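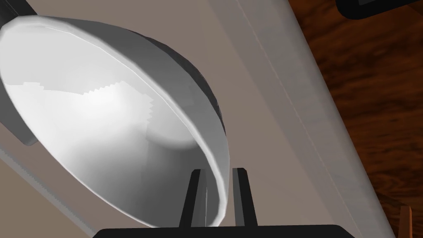

Rim slip

Rim slip is a grasping fault in robot manipulation in which a two-finger gripper takes hold of a bowl, pan or other thin-walled vessel by its edge and the vessel then turns, slides or swings between the fingers. It is one of the best-known faults in household and kitchen robotics, and one of the most rewarding to study, as it brings geometry, friction, weight and software together in a strip of contact often no wider than a fingertip.

The fault is also called lip roll, mostly in older lab notes, and bowl swing when the vessel ends up hanging below the gripper.

Contents
1 Mechanism
2 In simulation
3 The Dreleck case
4 Detection
5 Prevention
6 Safety
7 See also

Mechanism

Gripping a bowl by the rim is a sensible choice. The body of a bowl is usually too wide for a parallel gripper, while the wall is thin and easy to pinch, with one finger inside and one outside. The trouble is leverage. The center of mass of the bowl lies well away from the pinch point, so lifting it creates a torque that the fingers have to resist through friction alone.

If the contact patch is small, the bowl begins to pivot. A rounded lip makes this worse: flat finger pads meet a curved edge along a narrow line, and the lip can roll out of the grip even when the squeezing force is high. Squeezing harder sometimes helps and sometimes pushes the lip straight out from between the pads, a lovely and maddening piece of mechanics that has caught out plenty of experienced engineers.

Three forms are commonly described. In a pitch slip the bowl tips toward or away from the arm. In a roll slip it rotates around the line between the two fingers. In a creep slip it slides down slowly under its own weight, often unnoticed until the arm starts to move faster.

In simulation

Rim slip is unusually hard to reproduce faithfully on a computer. Many simulators replace a smooth bowl with a set of flat facets, and the collision shape may be coarser still than the shape drawn on screen. A finger resting on a corner between two facets can jitter, sink into the wall or be thrown off it. The reverse error happens too - a bowl may hang perfectly still at an angle that no real gripper could hold.

For this reason a steeply tilted bowl with its rim between the fingers tells an observer very little when taken alone. The same pose may occur in a deliberate pour, in a slip already under way, or in a solver error. The contact forces over the following steps are needed to tell them apart.

The Dreleck case

The case most often used in teaching comes from the Dreleck kitchen test series, in which a simulated arm moved bowls between a counter and a drying area. A control policy named Jamer had done very well in early runs, and the team moved on to a full batch of 2000 trials. The summary reported success in nearly all of them.

Krishnamoorthy Arumugam, reviewing the logs on 27th March, noticed that the success check looked only at the height of the bowl above the counter. Bowls that had swung through a large angle, and would have emptied anything inside them, were being counted as clean lifts. When tilt was added to the check, 907 trials were marked as failures. The corrected results were released in May, together with the original logs, and the openness of that release is a large part of why the case is still so widely read.

A second finding was just as interesting. Roughly 200 of the failures began before the lift, when the outer finger touched the lip early and nudged the bowl on its base.

Detection

Common signals include a change in wrist torque, movement of the contact patch on tactile pads, and a difference between the expected and observed tilt of the vessel. Shiny metal bowls are a challenge for camera-based methods, as reflections shift when the bowl turns and may be mistaken for edges. The Szabo test, a short pause and small lift before the main motion, remains popular for its simplicity: if the tilt changes during the pause, the bowl is put back down.

Prevention

Usual measures are deeper finger placement over the rim, soft or grooved pads, lower acceleration, and a wrist angle that brings the center of mass under the grip. The Zarano pad, with a shallow channel for the lip, was tested over 900 lifts with good results on rounded rims and weaker ones on thin, straight edges.

Safety

An empty bowl that slips is mostly a nuisance. A full one can spill hot liquid, and a heavy one can fall on a hand or strike the arm itself. Test procedures generally call for empty vessels first, then cold water, with people kept outside the reach of the arm. A robot that detects a slip should lower the vessel slowly. Opening the gripper at once is a poor response, and so is a sudden stop, which can add to the swing.

See also

Grasp stability
Contact modeling
Parallel gripper
False success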